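Eltden 珠宝工坊合作社 季度工作会议纪要

日期:2025/7/5
地点:Eltden 工坊二楼会议室
出席:工坊制作组、镶嵌组、门店组、网店组、采购、财务、售后各组代表
缺席:抛光组(当日赶制订单,会后由制作组转达)
记录:办公室

会议于上午开始,先确认上次会议纪要。门店组指出上次纪要中“月光石耳钉停售”应为“月光石耳钉暂停补货”,现有库存仍照常销售。更正后纪要通过。

一、上次会议遗留事项

1. 珍珠串线更换。原来用的丝线在门店试戴时容易起毛,采购已换成较粗一号的线,打结工具也一并更换。制作组反映新线穿小孔珍珠比较费力,孔径偏小的一批需要先扩孔。扩孔由制作组自己做,不外发。此项结束。

2. 银饰防变色袋。供应商已补发上次少发的部分,尺寸核对无误。大号袋仍然偏薄,放手镯时封口容易撑开。采购下次询价时把厚度写进要求。此项结束。

3. 门店展柜灯。Prulleck 店的展柜灯已经换过,色温比原来偏暖。门店组说珍珠在新灯下好看,蓝宝石显得发暗。讨论后决定彩色宝石移到靠窗一侧的展柜,灯暂不再换。此项保留,下次会议再看。

4. 售后登记表。旧表没有“客人自带宝石”一栏,已经加上。售后组要求各门店从即日起停用旧表,剩余旧表收回工坊作草稿纸。

二、石榴石系列进度

制作组汇报石榴石系列的制作情况。该系列定名为 Dulline,包括吊坠、耳环、戒指和一款细手链,金属用 925 银和 14K 黄金两种。吊坠和耳环的蜡模已定稿,戒指蜡模改过两次,目前的问题在戒托高度。

镶嵌组的意见是戒托太高,日常佩戴容易勾衣服,爪也容易受力变形。制作组的意见是戒托压低以后石头底尖会碰到手指,除非改用底部较浅的切工。采购说明手上这批石榴石是按原设计配的,底部都偏深,换切工要重新选石,时间上来不及赶秋季上新。

讨论后的处理办法:戒托高度取中间值,爪的根部加粗,内圈开口缩小。制作组先做 2 枚样戒,一枚银、一枚金,由门店店员轮流佩戴,记录勾挂和松动情况,结果交镶嵌组。样戒佩戴期间不作商品展示,也不外借拍照。

耳环方面,网店组询问是否可以同时提供耳针和耳夹两种款式。制作组答复耳夹配件可以装,但耳夹款整体偏重,较长的一款不适合做耳夹。决定短款提供两种,长款只做耳针。网店商品页要写清楚,避免客人下单后再来改。

手链的扣头原定用弹簧扣。售后组提出,去年返修的手链大部分是弹簧扣失灵,建议改龙虾扣。采购核算后认为成本差别不大,同意更换。扣头内侧刻印位置相应调整,由制作组出图。

三、采购与库存

采购汇报宝石库存。橄榄石和紫水晶数量充足,暂不进货。托帕石小颗粒规格偏少,只够做耳钉,本季不开新款。石榴石除已配给 Dulline 系列的部分外,还有一包散石没有分级,需安排人员挑选。

分级工作由镶嵌组承担。镶嵌组要求使用固定的灯和固定的底板,理由是上一批分级时两个人在不同工位看色,结果不一致,后来又重看了一遍。会议同意,将靠北窗的工位留作看色专用,其他工作不占用。

库存盘点结果显示,账面与实物有差异的主要是配件类,包括耳堵、跳环和链尾标牌。宝石和贵金属没有差异。财务要求配件也按批次领用,不再允许直接从柜中取用后补登。制作组认为跳环这类小件逐次登记太麻烦,会拖慢进度。讨论后决定:跳环和耳堵按包领用,一包用完再登记下一包;标牌和扣头按件登记。

包装盒方面,现用的灰色绒面盒容易沾灰,门店组多次提出更换。采购拿来两种样盒传看,一种为纸质翻盖,一种为抽屉式。门店组倾向翻盖,网店组倾向抽屉式,因为抽屉式在运输中不容易自己打开。会议没有形成一致意见,先各订一小批,门店用翻盖,网店用抽屉式,看客人反馈再定。绒面盒用完为止,不再补货。

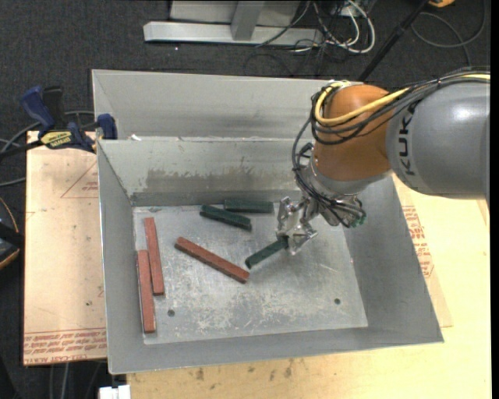
采购另外提到,链条供应商通知部分规格要调整交货周期,细蛇骨链和盒子链受影响,十字链不受影响。制作组需要在下单前提早报量。已确认的订单按原交期执行。如果供应商再有变动,采购须在当天通知制作组和网店组,由网店组修改商品页上的发货说明。

四、门店情况

Prulleck 店汇报:本季进店客人以选购礼品为主,生日石吊坠和素银戒指销得较好,较贵的金饰询问的人多,成交的少。店内反映客人经常问戒指能否改圈,现有的改圈价目表是按旧金价做的,已经不适用。财务将重新核算价目表,交门店前先由制作组看一遍工时。

Mathew 店汇报:店面门口道路施工,影响客人停车,预计还要持续一段时间。店内提出把周年纪念活动往后推。会议同意推迟,具体时间待施工结束后再定,已经印好的卡片不含日期,可以继续使用。

Mathew 店还提出试戴后的清洁问题。耳环试戴后目前用酒精棉擦拭,但珍珠和部分有机宝石不宜接触酒精。售后组给出统一做法:金属耳针部分用酒精棉擦,珍珠部分只用干软布;绿松石、珊瑚同样处理。各店将做法贴在柜台内侧,新店员上岗时须讲解。

两店都提到戒指量圈器读数不一致的问题。制作组检查后发现,两店使用的量圈器不是同一标准,换算时差了半号。决定全部换成与工坊相同的一套,旧量圈器交回,不得继续使用。已经按旧量圈器下单但尚未制作的订单,由门店逐一与客人重新确认尺寸。

五、网店情况

网店组汇报,商品页目前共有 2759 条评价,内容集中在三方面:发货速度、实物颜色与照片的差别、链条长度。

关于颜色差别,主要出现在紫水晶和橄榄石上。网店组认为原因是照片修得过亮。会议要求今后商品照只做裁切和去尘,不调整宝石颜色;每件彩色宝石商品至少有一张自然光下的照片。旧商品页分批更换照片,先换紫水晶,再换橄榄石,其余按销量排序。

关于链条长度,客人常把链长和佩戴后垂下的长度弄混。网店组拟在页面上增加一张长度对照图,标出不同链长在颈部的位置。门店组希望同样的对照图也印成卡片放在柜台。同意,由网店组统一制图,两边用同一版本。

关于退换货,网店现行规定是收到商品后 7 天内可以申请退换,耳环和刻字商品除外。有客人反映“刻字商品除外”写在页面最下方,下单时没有看到。网店组将把该说明移到刻字选项旁边,客人填写刻字内容时须勾选确认。售后组补充,刻字内容如系工坊刻错,不受此限,照常返工或退款。

网店组还询问,商品名称中“天然”“实心”等用语应如何使用。采购说明,凡经过加热处理的宝石,商品页要写明已加热;拼合石一律不得写作单体宝石;实验室培育的宝石必须写“培育”二字。金饰方面,空心款须注明空心。网店组按此标准检查现有页面,有疑问的先下架,确认后再上。

六、售后与返修

售后组汇报,返修件中以断链和爪松为主,其次为刻字磨损和电镀层褪色。手上待修件按收件先后处理,客人注明有急用的,可以提前,但须由门店在登记表上写明取件要求,口头通知不作数。

镀金件重新电镀的收费问题再次提出。现在的做法是购买一年内免费一次,其后按件收费。有门店对转赠的礼品也按购买人信息查询,导致收礼的客人无法享受免费一次。会议决定以商品附带的保修卡为准,持卡即可办理,不再核对购买人。卡片遗失的,可凭订单号补办。

老件翻新的业务量有所增加。客人带来的旧戒指、旧胸针,多数希望保留原石、重做戒托。镶嵌组提醒门店,接件时必须用放大镜检查宝石原有的裂纹和缺口,画在登记表的示意图上,由客人签字。没有签字的翻新件,镶嵌组不予拆石。门店组同意,要求工坊每店配一只新的放大镜,现有的镜片已有划痕。

翻新拆下的旧金属,客人可选择带走或折价。折价按收件当日金价计算,由财务每天早上发给门店。称重须当着客人的面进行,重量写在登记表上。

七、工坊内部事项

1. 抛光间吸尘设备需要更换滤芯,噪声比以前大。制作组联系原厂上门,更换期间抛光工作暂停半天,安排在订单较少的时候。

2. 酸洗液的存放。现在与清洗剂放在同一个柜内,不符合工坊自己的规定。须分柜存放,柜门贴标识,钥匙由制作组保管。

3. 贵金属粉屑回收。各工位的回收抽屉每周清理一次,袋上写明工位和金属种类,银和金不得混装。财务指出上一次送炼时有混装的情况,回收款因此偏低。

4. 学徒培训。镶嵌组计划安排学徒练习包镶和四爪镶,练习用铜托和合成石,不使用库存宝石。练习件完成后由镶嵌组评看,不对外出售。

5. 工作台照明。两张靠里的工作台光线不足,加装台灯。插座数量够用,不需要另外布线。

八、财务

财务说明,自 4 月调整售价以后,银饰毛利略有回升,金饰因金价变动,标价需要更频繁地核对。会议同意金饰标价每月核对一次,变动较小时不改价签,变动较大时由财务通知各店统一更换。定制金饰的报价有效期须写在报价单上。

定金比例问题。目前定制件收取订单金额的 40% 作为定金。制作组希望提高,理由是客人取消后,已经铸好的戒托很难转卖。门店组担心提高后影响成交。讨论后维持现行比例,但增加一条:蜡模经客人确认后取消的,定金不退;蜡模确认前取消的,扣除设计费后退还余额。此条写入定制协议,旧协议用完后更换,已签订的协议不追溯。

参展费用。秋季展会的摊位费已经支付,展柜租用费尚未付清。门店组提出是否自带展柜,制作组认为运输中玻璃容易损坏,仍以租用为宜。会议同意租用,由采购与主办方确认展柜是否带锁、是否含灯。参展商品清单由门店组和网店组共同拟定,Dulline 系列如届时样戒测试未完成,只展出吊坠、耳环和手链。

九、其他

1. 门店组询问店员能否以内部价购买瑕疵品。财务答复可以,但须由售后组确认瑕疵并登记,不享受保修。

2. 网店组建议在包裹内附银饰保养说明。现有说明字太小,由网店组重新排版,文字由售后组审核。内容应包括:洗澡、游泳时取下;避免接触香水和漂白剂;不佩戴时单独装袋;镀金件不用擦银布。

3. 有客人询问能否代客鉴定非本店宝石。会议认为工坊不具备出具鉴定证书的资格,门店不得口头作鉴定结论,可建议客人送专业机构。

4. 门店备用钥匙的登记本已写满,换新本,旧本交办公室保存。

十、待办事项

制作组:完成样戒;出手链扣头刻印图;联系吸尘设备原厂;酸洗液分柜存放。
镶嵌组:石榴石散石分级;汇总样戒佩戴记录;安排学徒练习。
采购:订购两种包装盒;订购量圈器和放大镜;确认展柜条件;防变色袋重新询价。
门店组:重新确认未制作订单的戒指尺寸;张贴试戴清洁做法;收回旧登记表。
网店组:更换紫水晶商品照;制作链长对照图;移动刻字退换说明;检查商品用语;重排保养说明。
售后组:审核保养说明;通知各店保修卡新办法。
财务:重算改圈价目表;修改定制协议;每日发布折价用金价。

下次会议时间由办公室另行通知。各组如有议题,请在会前以书面形式交办公室。本纪要如有错漏,请于收到后告知记录人,在下次会议上更正。

会议于中午结束。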